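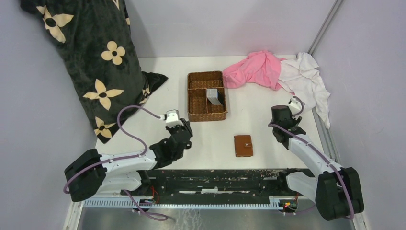
Berine Baskets and Blankets: README

Hi! I'm Diệp Lục, and I put this set together with Quang Hoàng between other jobs, mostly in April. It's a collection of pictures and notes of ordinary household stuff on a plain white tabletop: blankets, cloths, baskets, the things that pile up on a chair at home. If you're here for tidy catalog shots, this probably isn't your set. We like our fabric rumpled.

What you get

There are 636 pictures in 44 folders, one folder per arrangement. Each folder has a text file called notes.txt with whatever we felt like writing down that day (Quang's are short, mine go on a bit, sorry). Spelling of colors is not consistent. I say "dark green" where he says "charcoal" for the very same blanket, and we argued about it and then left both in. Search for both!

The things

Blankets and throws: plush ones, mainly. The dark green one with the big cream flowers is my favorite and shows up more than it should. Flowers are tagged by petal shape, pointed or rounded, and a flower that disappears into a fold still gets its tag as long as you can tell what it is.

Cloths: plain colors, including a very loud pink. Tagged as "crumpled", "folded" or "flat". A cloth with one neat corner and a mess everywhere else is "crumpled".

Baskets: brown wicker with a braided rim, divided into three compartments, one wide and two smaller. We tag each compartment separately as "empty" or "in use", so please don't look for a tag on the whole basket. It isn't there.

Small flat things: anything thin that stands or leans in a compartment goes under "stack". We didn't record how many pieces are in a stack.

Known problems

Folders 2 and 31 have their notes swapped. I keep meaning to fix it. Also, the early notes use "left" and "right" as seen from the front of the table, and I haven't checked that every later one does.

Using it

Free for whatever you like, just mention Berine somewhere. If you find a wrong tag, send Quang the folder number and the file name. Requests for more blankets can come straight to me :)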